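Prendari > Teaching and teleoperation > Pace two-arm teaching set

Pace two-arm teaching set

Show a task to your robot with your own hands

Availability: made to order, shipped from our workshop in Flenevham
Sold in Northern Europe through Bratberg

Pace is a set for the operator who must teach a two-arm robot by remote control. You wear the teaching gloves, you stand or sit at the operator station, and the arms and hands of the robot follow your movement. Everything the robot does in this time is recorded together with the camera views, so that the same demonstration can be used for training afterwards.

The set was developed for household and light kitchen work, where one hand very often must hold a thing still while the other does something with it. Opening the door of a small oven is a good case. If nothing holds the body, the oven moves on the table. With Pace the operator solves this in the way he or she would do it at home, with one hand at the side of the oven and the other free for the tray.
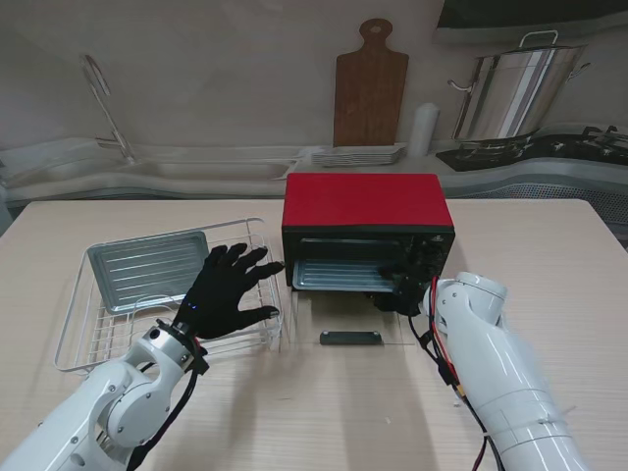
What is in the set

Teaching gloves, left and right, sizes S to XL
Arm trackers with straps, left and right
2 wrist cameras with holders and cables
1 overhead camera with table clamp
Foot pedal (start, stop, discard)
Operator station with recording software already installed
Fabric covers for the robot fingers, black, one spare pair
Transport case

The robot arms and the robot hands are not part of the set. Please see "Compatibility" further down, or write to us before you order.

How a demonstration is recorded

1. Put on the gloves and close the strap at the wrist. The strap should be firm, but you should still be able to turn your hand without any pull.

2. Make the calibration. Open the hand, close the hand, then touch each fingertip with the thumb. The station gives a short tone when it is satisfied.

3. Bring your arms near to the present position of the robot arms. The robot does not follow until the two positions agree, so there is no jump at the beginning.

4. Press the pedal once to start. Do the task at the speed you want to see later. Beginners are usually too slow, and a robot that learned from slow demonstrations will also be slow.

5. Press again to stop. If you made a mistake you do not want to keep, hold the pedal down for two seconds and the recording is discarded.

A small mistake that you corrected yourself is worth keeping. We advise our customers to mark these recordings with the tag "recovery" and to leave them in the collection.

Wrist cameras

The overhead view is good for knowing where the things are on the table. It is less good for the last few centimeters, when the robot's own hand hides the object. For this reason each wrist has its own small camera, with a wide lens which looks along the fingers.

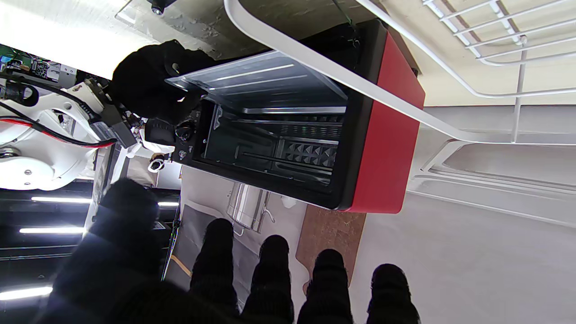 When we choose the angle of a wrist camera, we have to accept a compromise. If the camera looks too far forward, you lose the fingertips. If it looks too far down, you see only the palm. The standard holder keeps the fingers at the bottom of the view and leaves the rest for the work. With the oven door open you can see the wire rack and the inside of the cavity behind the fingers, and you can also see where the other hand is, up by the end of the control panel. The operator may show this view large on the station and keep the overhead view small in the corner, or the other way round. The holder can be turned in steps and has a mark for each step, so that after cleaning you come back to the same angle.

The wide view also takes in ceiling lights, shelves and whatever is standing in the room. The exposure can be fixed by hand in the software, and we recommend to do so if bright lamps come into the view when the wrist turns.
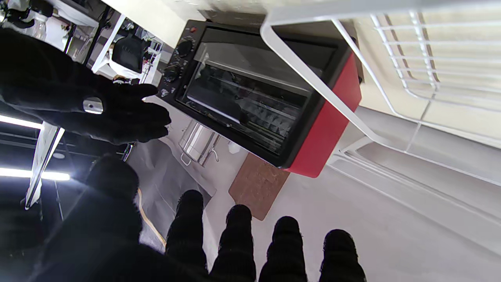 Wrist camera view: front of the toaster oven with knobs and red indicator light.

Technical data

Weight of one glove, size M: 335 g
Tracking: all five fingers, wrist, forearm
Connection glove to station: cable or wireless
Recording: joint positions, glove data, all camera views, pedal events
Export: open file formats, description included on the station
Guarantee: 12 months, gloves and cables included

Compatibility

Pace works with five-finger hands and with simple two-jaw grippers. For grippers, only the thumb and the index finger of the glove are used. For the arms we need access to the joint position interface of the manufacturer. If you are not sure whether yours has it, send us the type name and we will answer.

Care

Fabric finger covers become smooth with use, and then plates and metal trays start to slip. Please change both hands at the same time, because a hand with new covers grips differently from a hand with old ones. The teaching gloves can be wiped with a moist cloth. Do not put them in the washing machine.

Training for operators

One day of instruction at your place or at ours in Flenevham can be ordered together with the set. It is given by Ettore Gatti, who also wrote the operator handbook. The next open course is in October.

Request an offer
Download handbook (PDF)
Spare parts for Pace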